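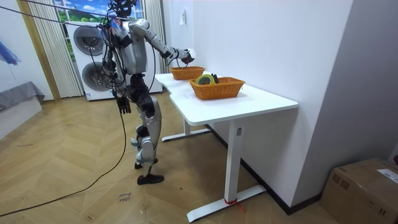
Plolesum
Home | About Us | Services | Prices | Contact

About Us

Plolesum is a desk and home office organizing company. Hala Bennani and Souad Kabbaj started it after years of working in office supply, where they sold people a lot of trays and drawer units that ended up full of the wrong things.

Most of our work is sorting. We clear a desktop, go through what was on it, and put the small items into baskets by how often they are used. Chargers, adapters and pens go in one basket. Paper goes somewhere else. We like wicker because it is light and can be carried to a shelf at the end of the day.

Standing desks are a large part of what we do now. They usually come without drawers, so small things pile up on top and cords get pulled when the desk goes up. We keep the baskets toward the back of the top and leave the front edge free for work.

A first visit takes one afternoon. Souad does the sorting with you and Hala draws up the plan for where things go. Nothing is thrown out unless you say so. Last year we organized 114 home desks and 12 small offices, including all of the Sulonov building on the second floor.

Our own workroom is at 170 Samir Street. You can bring in a box of desk clutter by appointment and sort it there with one of us. We also sell the Kukuno line of baskets and lids, and you can order replacement lids separately.

Plolesum, 170 Samir Street, Suite 12 | Contact us | © Plolesum. All rights reserved. | Back to top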